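Why Does a Shirt Wrinkle?

Take a clean T-shirt and drop it on a table. It lands in a heap. Spread it out with your hands and most of the heap goes away, but some lines stay behind. Those lines are called creases.

To see where creases come from, you have to look closely at the cloth. Many soft shirts are made of knit fabric. A knit is one long yarn bent into rows of tiny loops, and each loop hangs on to the loops next to it. In one square inch of a thin shirt there can be up to 600 loops.

Loops can stretch and slide a little. When you pull on one spot, the loops there get tight and tug on their neighbors. Those neighbors tug on the next ones. The pull spreads out through the cloth, and the cloth bends into folds.

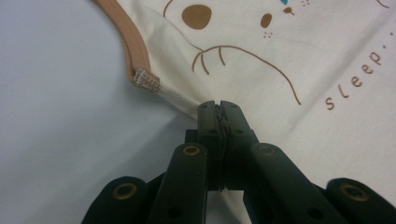

Folds in a cream-colored knit point toward the place where it is pinched.

A fold is a soft bend. It often goes away when you let go. A crease is a sharper bend that stays for a while. Cloth that is squashed under something heavy, like a pile of books, gets more creases than cloth that is laid flat.

Water and heat change things too. Cotton is made of very small fibers. When they are damp and warm they bend easily, and when they dry they keep the shape they were in. A shirt left in a ball in the dryer dries in the shape of a ball. An iron does the same job the other way around. It warms the fibers and presses them flat.

Try it yourself

You need an old T-shirt and a table.

Lay the shirt flat and smooth it from the middle out to the sides. Pinch a bit of cloth near the center and lift it a little. Look at which way the folds go. Now hold the pinch for 17 seconds and let go. Which lines are still there?

Do it again with a jacket or a pair of jeans. Thick, stiff cloth makes fewer and bigger folds.

Words to know

Knit: cloth made of loops of yarn.
Fiber: a very thin thread or hair. Yarn is made of many fibers twisted together.
Crease: a line left in cloth after it has been bent.

Written by Gintarė Venckus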